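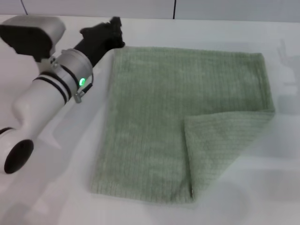 Reading Room > Older Novels > Is Flavano worth finishing?

RaniaElOuafi
Evening all. I picked up Flavano at the library sale (60p, and somebody's shopping list still tucked in the back) and I've now got as far as chapter nine, when they finally leave the harbour. I love the opening, all that business with the uncle and the barometer, but since then we've had page after page on the currents and I'm beginning to flag a bit. Does it pick up? I did enjoy Keskinen by the same author, if that helps anyone advise me.

paora_r
Oh, do keep going! I nearly gave up in the very same place years ago and I'm so glad I didn't, because the crossing is lovely once the mate starts telling his stories. You can skim the currents, I promise nobody will come round and test you on them. Which edition have you got? The old Punness paperback is the full text, but there's a school one going about with 70 pages taken out, and it makes the ending very hard to follow.

Mounir Mahrous
I'm going to disagree with Paora, in a friendly way. I don't think you can skim the currents. The whole of the last part depends on the captain having misread them, and if you haven't been paying attention then the wreck just seems like bad luck. I'd say read them slowly, one a night, with a cup of tea. I'd also put Flavano well above Keskinen, though I know I'm in the minority there.

paora_r
Well, Mounir, I skimmed them and I still cried at the wreck, so there we are!

ManouT
You are in the minority, Mounir, and quite right to be told so :) Keskinen has proper people in it. In Flavano the only one I'd want to sit next to at dinner is the uncle, and he's gone by chapter four. It's a grand adventure, but I do find it cold.

RaniaElOuafi
Thank you all, this is such a help. Mine is the Punness, Paora, with the blue spine. I'll go back to chapter six and read the currents properly this time, and if I fall asleep I shall blame Mounir.

gayan_a
Coming in from the other side, has anyone here read Inarura? It's the sequel, sort of, though it was written first and the dates don't agree at all. The uncle turns up again in it, Manou, for two whole chapters. I've a spare copy I could post to anyone who'd like it, but it won't be before Saturday.

ManouT
Gayan, yes please! I'll send you a message with my address.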